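The table at the back of the shop

Maiara Furtado has put the kettle on before I've got my coat off, and by the time she has found two matching cups (this takes a while, and involves the cupboard under the stairs) she has already told me about the damp, the new roof and the neighbour's dog. She has run Clirkari, the little perfume and soap shop at the top end of Dendville, for 15 years, and she still talks about it as if she had been handed the keys this morning.

"I never wanted a shop," she says. "I wanted to make one good soap for my mother, who had terrible skin on her hands from the bakery. That was all. And then her friends wanted it, and their daughters, and you know how it goes – you're buying olive oil in drums and your husband can't get into the shower."

Her mother's soap is still on the shelf, wrapped in plain brown paper, and still outsells everything else. It smells of very little. Maiara is rather proud of that, although perfume is what she is known for these days, and the reason I had come up the hill in the first place.

She learned to blend from Dalva Trindade, who had worked for years at a fragrance house called Rocha and had retired to a flat two streets away. Dalva came in one wet afternoon in May to buy a bar of soap, sniffed the lavender one, and put it back.

"She said, 'Who sold you this oil?' Just like that! I was so offended. And then I told her, and she said they'd cheated me, and she was right, of course she was right. She came back the next morning with a bag of little bottles and stayed until we closed."

The lessons went on for six winters. For the whole of the first one Dalva wouldn't let her mix anything. They smelled things instead: orange peel, pencil shavings, wet wool, the inside of an old handbag. Maiara had to write down what each one reminded her of, and she has kept the notebooks. She reads me a page, laughing so much that she has to stop halfway. Cloves, it says, are "the dentist, but at Christmas".

I ask whether she has a natural nose for it, and she waves the idea away.

"No, no. I've got an ordinary nose. My sister has the good one, she can tell you what they're cooking in the next village. What I have is patience, and I only have that because Dalva was so strict. She'd say, 'Leave it and go for a walk.' You blend something and you love it, and you must leave it alone for weeks, and often when you come back it's horrible."

Her best-known scent, Tudesik, took 388 attempts before she was happy. It has fig leaf in it, and black tea, and something smoky she won't name however nicely I ask. She made it after her father died, and wanted it to smell like the shed where he mended radios. Some 1000 bottles have gone out of the door since, a few of them to places she has had to look up on the map. 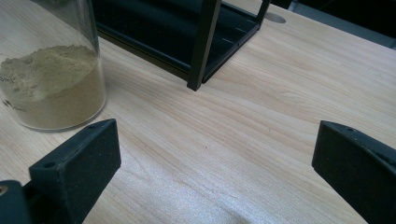 "People write to me about it," she says, and goes quiet for a moment, turning her cup on its saucer. "A man wrote that it smelled like his grandfather's car. A lady said it was her school library. Not one person has ever said a shed. I used to mind, a little bit. I thought I'd got it wrong. But Dalva said once it's in the bottle it's their shed, so to speak, and I should stop fussing."

Dalva doesn't climb the hill much now, so Maiara goes down to her with whatever she is working on, along with a cake if the work isn't going well. At the moment it's something with tomato leaf and rain, and there has been a good deal of cake.

Would she ever move to a bigger place, somewhere with parking, perhaps? She looks quite shocked. She has been asked before, by people with proper offers, and she thought about one of them for a whole evening. But then who would do the soap, she wants to know, and where would everyone sit?

The bell goes and it's a boy from the school, wanting a present for his gran and holding a fistful of coins. Maiara is up before he has shut the door. I finish my tea, and hers as well, and when I leave they're still working their way along the shelf, a sniff at a time.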